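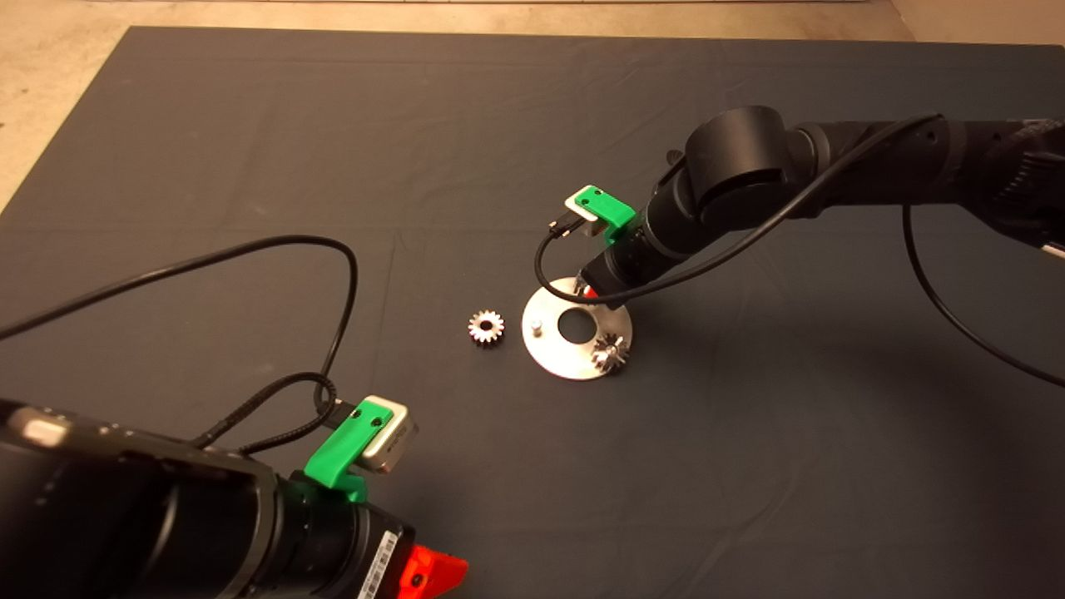

4 Setting up a match in Puvus

Puvus keeps the score, the clock and the team sheets for football matches on one tablet. This section covers what the scorer does from arriving at the ground until the referee is ready to start. If your league plays in the Flerier Cup, read section 5 as well, as cup matches have different rules for extra time.

You will need:
The tablet, charged to at least half
Your scorer login
Both team sheets, on paper or already submitted by the clubs
The scoreboard controller, if the ground has one

4.1 Create the match

1. Log in and tap Fixtures. Matches assigned to you are listed first.

2. Tap the match you are scoring. If it isn't in the list, tap Find and enter the match number from your appointment email. A match number has three digits, for example 318.

3. Check the home team, away team, ground and kick-off time. If the kick-off has been moved, tap Edit time and enter the new one. The league office sees the change straight away.

4. Tap Open match. The status changes from Scheduled to Open.

Note: Only one scorer can hold a match open. If you see "Match in use", ask the other scorer to tap Release on their tablet. Logging out does not release it.

4.2 Set the match length

The default for senior grades is 90 minutes, played in two equal halves. Junior grades load their own length from the competition settings.

1. Tap Clock, then Format.

2. Check the total time and the number of periods.

3. If the referee has shortened the match before kick-off, enter the new total. Puvus divides it evenly between the periods.

4. Choose whether the clock counts up or down. Most grounds in the Pletalier league count up.

5. Tap Save.

Caution: Don't change the format once the clock has been started. Goals and cards already entered keep their old times and will have to be corrected one at a time.

4.3 Enter the team sheets

Clubs can submit their sheets online until an hour before kick-off. A green tick beside the team name means the sheet has arrived.

1. Tap the team name.

2. If there is a tick, compare the names and shirt numbers with the paper copy given to the referee. Go to step 4.

3. If there is no tick, tap Add player and enter each starter by registration number. The name fills in by itself. Then do the same for the substitutes.

4. Mark the captain and the goalkeeper. Both must be marked or the match won't start.

5. Tap Confirm sheet, and hand the tablet to the team manager to sign.

6. Repeat for the other team.

Note: A player shown in red is suspended or not registered. Tell the referee and the team manager. You can leave the player on the sheet, but the match will be flagged for the league office. Registration questions go to Roxana Roman, and questions about suspensions to Darius Munteanu.

If two players have the same shirt number, Puvus accepts the sheet but asks you to choose between them each time you enter that number. It's quicker to have the shirt changed.

4.4 Connect the scoreboard

Skip this part if the ground has no electronic board.

1. Turn on the controller and wait for the steady blue light.

2. On the tablet, tap Settings, Scoreboard, Connect.

3. Select the ground from the list. The board at Vasiliu Park is listed as Board 191.

4. Tap Test. The board should show 8 in every position, then go back to 0–0.

5. If part of a digit stays dark, note it under Ground report. You can still use the board.

Caution: Keep the controller out of the rain. The tablet case is splash-proof but the controller isn't.

If the board loses its connection during play, carry on scoring. The tablet stores everything and the board catches up when it reconnects.

4.5 Before kick-off

1. Set the screen to stay on (Settings, Display, Always on).

2. Agree with the referee on the signal you'll use for substitutions.

3. Go back to the match and tap Ready.

4. When the referee blows the whistle, tap Start.

If you tap Start too early, hold Reset for three seconds. Reset is only available in the first minute of play. After that, use Adjust clock, described in section 6.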